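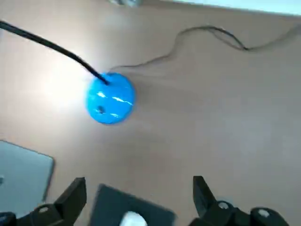
*A blue dome, a glossy finish and a trailing wire: the gripper's view of the table.*

Fifteen minutes after opening the crates, Bjartur Kvaran had both arms of the Drillow moving, and I had stopped taking notes because I wanted a go! Proramon has been promising a two-armed desk kit since last June, and I came to the Drotstead workshop ready to be polite about it. I needn't have worried.

What I love is how ordinary the jobs are. You bring the things already on your desk — shiny, awkward, trailing cables — and teach the arms by guiding them through each move yourself. The first lesson took me 7 tries (my fault, mostly, as I kept rushing the approach), and I grinned through every one of them.

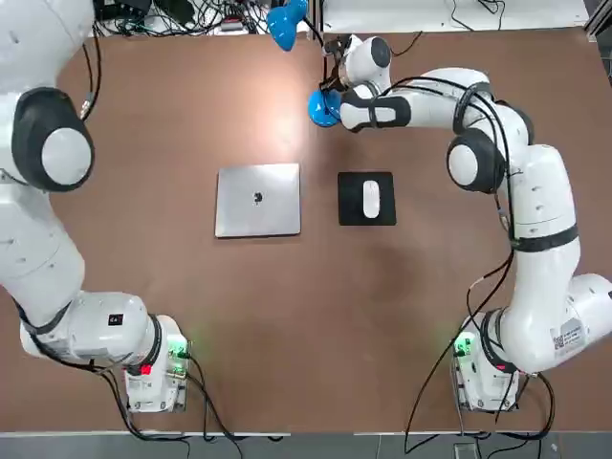
The Acharya software is the other half of the pleasure. It saves each attempt as you go, lets you bin the clumsy ones, and the manual runs to 328 pages that somebody has clearly enjoyed writing — the chapter on cables alone kept me up past midnight.

It isn't perfect. Glossy objects under a strong lamp still need patience, setting up the second arm is fiddlier than the first, and I'd like a quieter fan. But I've booked the Drillow for another 2 weeks, and Bjartur has already asked what I'm planning to teach it next. Folding tea towels, if he'll let me.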